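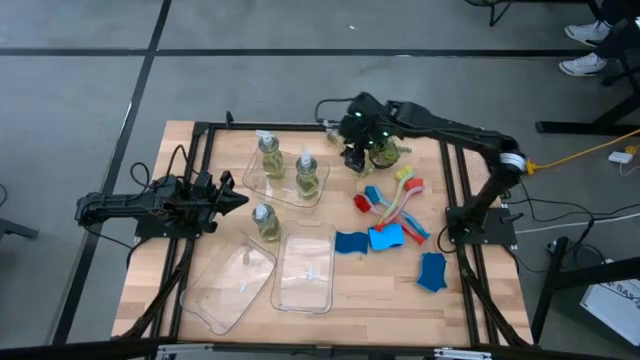

Search this site Enter keywords Go

Water Main Flushing to Begin in the Grerik Service Area

Last updated: February

The Nillthorpe Water District will begin its annual flushing of water mains in the Grerik service area at the start of next month. The work covers 35 miles of pipe and is expected to continue for six weeks, weather permitting. Customers in the Holis service area will receive separate notice when their section is scheduled later in the spring.

Flushing is a routine part of maintaining the distribution system. Over the course of a year, small amounts of iron and manganese settle in the mains, particularly on streets where water moves slowly or where a line comes to a dead end. Crews open hydrants in a planned order so that water moves through each section of pipe at a higher speed than normal and carries this material out. The same visit allows the District to operate valves that may not have been turned since the previous season and to record the condition of each hydrant.

Work will take place between 8:00 a.m. and 3:30 p.m. Some segments along Ardeleanu Avenue will be flushed between 10:00 p.m. and 4:00 a.m. to limit the effect on traffic and on businesses that depend on a steady supply during the day. Signs will be posted on affected blocks before crews arrive. The District does not plan to shut off service to any customer during flushing, although pressure may be lower than usual for short periods.

What customers may notice

Water may appear yellow or light brown while crews are working nearby and for several hours afterward. The discoloration is caused by the minerals described above. Customers who see it are asked to run a cold water tap, preferably a bathtub or laundry sink, until the water clears. If it has not cleared after 15 minutes, please turn the tap off, wait one hour, and try again. Hot water should not be used during this time, as it may draw sediment into the water heater.

Laundry should be put off while flushing is under way on your street. Clothing that has already been washed in discolored water should be kept damp and washed again with a rust remover suited to the fabric. Chlorine bleach should not be used, as it can set the stain.

Customers with whole-house filters may wish to bypass them during the work and check the cartridge when it is complete. Restaurants, laundries, dental offices and other businesses with special water needs may request a call on the day before their block is scheduled. Requests must be made at least two business days in advance.

Parking and drainage

Vehicles parked within 15 feet of a hydrant may prevent crews from connecting their equipment and can delay an entire route. Residents of Mill Lane and the lower end of Prospect Street are asked to take particular care, as several hydrants there were missed last year and had to be scheduled a second time. Water released from hydrants will run along the curb to the nearest storm drain. Please clear leaves from drains in front of your property if you are able to do so safely.

A dechlorinating attachment will be used wherever the water drains toward the creek. The volume released is measured at each hydrant and will be included in the annual water loss report.

Changes from last year

The route has been reordered so that flushing begins at the treatment plant and moves outward without interruption. In past years the hillside streets were completed first, and some customers at the bottom of the hill reported discolored water on two separate occasions. The new order was prepared by Haf Rees, Distribution Supervisor, following a review of customer calls and valve records.

"We expect that most households will be affected on one day only," Ms. Rees said. "If a customer continues to see discolored water after the crew has left the area, we would like to hear from them, and we will send someone out to check the line."

Door notices will be delivered to 3,000 addresses. Landlords and property managers are asked to pass the information on to tenants who do not receive a District bill in their own name. Large-print copies of the schedule are available at the front counter of the District office and at the Nillthorpe branch library.

The office is open from 8:30 a.m. to 4:30 p.m. Discolored water, low pressure or a leaking hydrant may be reported at any hour through the service line printed on the back of your bill. Please have your account number and the nearest cross street ready when you call.

Shares: 60
Comments: 2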